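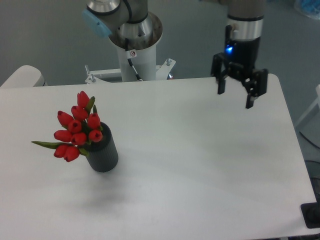 *Fig. 1. The vase station: tulips in a ribbed vase, one arm on its pedestal behind the table, the gripper of a second arm open to the right.*

## Session 6 - When part of the job moves to a machine

Wed 22 March. Reading for this week: the Bramwell case packet, pages 1 to 32. Please bring it with you, marked up, with coffee stains if need be.

Welcome back, everyone. Last time we spent most of the evening on warehouses, and several of you asked (very reasonably!) whether we could look at work that is done by hand and partly by eye, where a good result is harder to put a number on. So tonight we're with the flower trade, and with a firm called Fakau, which prepares table arrangements for hotels and event halls out of its workroom in Nenside.

Fakau began trying out arms for vase work in January. Before that, one person would carry an order from start to finish - unpacking, trimming, tying, placing in the vase, turning the thing this way and that until it looked right, and then boxing it. I'd like you to keep that whole chain in mind as we go, because the question we keep coming back to in this course is which link gets handed over and what happens to the links on either side of it.

### The placing step

A bunch of tulips is an awkward thing to hold. The stems are soft, the heads are heavy for their size, and the whole bundle wants to flop to one side. A florist adjusts for this without thinking, with a thumb here and a finger there. A gripper has to take the bunch by the stems, firmly enough to keep hold and gently enough to leave no bruise, and bring it to the mouth of the vase from above.
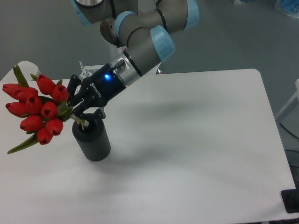
What this meant for the people at Fakau is that tying became a far more important job than it used to be. A loose tie was once a small nuisance, put right at the vase in a second or two. Now the person tying has to think about the grip that comes next. Dineo Kruger, who has tied at Nenside for years, told our class visitors that she felt "promoted and slowed down on the same day," and I've been turning that phrase over ever since.

Her coworker Reece Haslam saw it differently. He had liked the vase work best, and he missed it. His shift now leans toward checking finished pieces and setting leaning stems straight, and he found that he spoke to fewer people in a morning than before. Neither of them is wrong, and I hope you'll resist the urge to pick a winner.

### Terms to know

- **Handover point** - where a person's work ends and the machine's begins
- **Upstream tightening** - stricter demands on whoever works before the machine
- **Residual task** - what is left for people once a step is handed over

### For discussion

1. Who at Fakau should decide what counts as a good tie?
2. Should Dineo's pay change? Argue it from her side, then from the firm's.
3. What would you offer Reece, short of giving him his old job back?

Next week: the Zostmont bakery, packet pages 33 on.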